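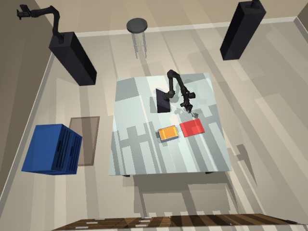
25th July. Third go at the cheap casein paint, and the question is still why it goes chalky on the test boards when it looked fine in the jar. Batch A was the Grava pigment, a red, ground for longer than my arm wanted. Batch B was the same recipe with the orange from Stunbridge, which costs half as much and behaves like it. I wanted the two side by side the way the orange tray and the red box sit there on the pale tabletop, near enough to touch at a corner, so that the eye has to pick a favorite. My eye picked red. My wallet has been asked to leave the room.

Recipe as mixed: 200 g curd, drained overnight, pushed through the fine sieve, then lime putty until it went glossy and smelled like a school cafeteria in November. Water by feel. I know I wrote last time that I would stop doing water by feel.

Batch A brushed out well. First coat streaky, second coat fine, third coat unnecessary but I had paint left. Rubbed with a dry thumb after an hour: clean thumb. Rubbed again after lunch: pink thumb. So whatever the binder is doing, it is doing it and then changing its mind.

Batch B never got as far as a clean thumb. Suspect too much pigment for the curd. The Sivakumar notes (blue binder, second shelf, coffee ring on the cover) say to go easy on the earth colors and let the paint stand before use. I let it stand for as long as it took to find a brush.

Sanded two of the old boards back with 300 grit for a fair comparison. They came up better than the new ones, and they've spent most of a year under the sink.

Chalk line on the Hitbridge primer again, same place as before, an inch or so in from the long edge. I had been blaming the primer. Now I think the boards are thirsty at that edge and drink the water out before the casein can grab. Could size them first with thin glue. Could also buy better boards — not this month.

To do before the next batch:
Weigh the water. Write the weight down. On paper, not on the jar lid, which goes in the sink.
Half the pigment in B.
Size 3 boards, leave 3 bare, same paint on all of them.
Leave everything alone for 7 days before anyone puts a thumb on it, me included.
New curd. The rest of this one has gone past useful and the fridge is shared.

Whoever borrowed the good muller, it lives on the glass slab. The other one has a chip in it and leaves a little signature in every batch.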